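Setting out a bench for two small arms

These notes come from building a two-arm bench at home, laid out in simulation first and then in wood. The frame kit was from Fiso and the arms are a pair of Meratano 7s. If you are starting from scratch, leave the arms in their box until the top is flat and the frame is square. The whole lot cost 1090 pounds, and 296 of that went on the frame.
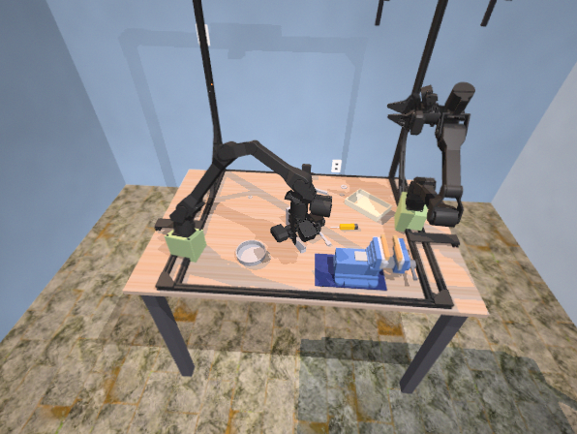 Small parts need a fixed home before you write a single move. Draw round each dish or tray in pencil so it can go back to the same spot after cleaning. A shallow round dish with a raised rim does well for screws, and so does a low-walled tray set at an angle near one of the bases. Keep both well away from the vise, where filings gather. Lay screwdrivers flat, with the handle clear of anything heavy, and park the arm you aren't using high up with its jaws open.

Put a mat under the vise. It saves the top and makes it plain when the vise has shifted. Soft pads on the jaws are worth having too, as bare steel marks brass fittings and cheap aluminium.

Check the base blocks with a spanner every January and after any knock. A block that is a hair loose will show up as a miss of several millimetres at the gripper. Tighten opposite bolts in turn, a little at a time, then run the arm slowly through its furthest reach before trusting it.

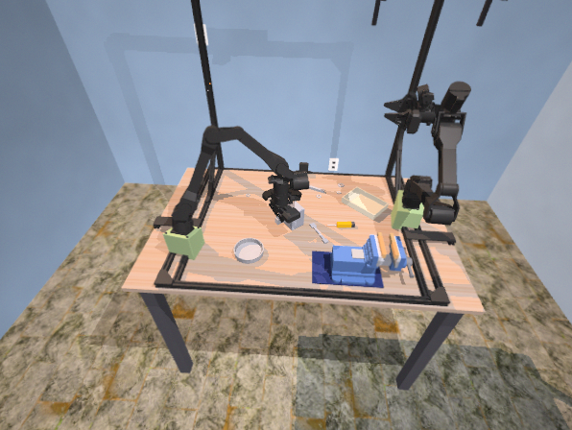 Mylene Lacson wrote in to say that she would bolt the dish down as well, or at least put a rubber ring under it, because a gripper that comes in low will push a loose dish along and every pick after that is wrong. She also tapes the cables to the uprights every hand's width and leaves a slack loop at the elbow.

The rubber ring is a good idea. Cut one from an old jar seal and wipe the bench with spirit first.

Recent items
Fitting a stop switch within reach
Cleaning Macaraeg rails without oil
Rernosura clamps: which size to buy
Sharpening a bradawl
Getting old glue off a pine top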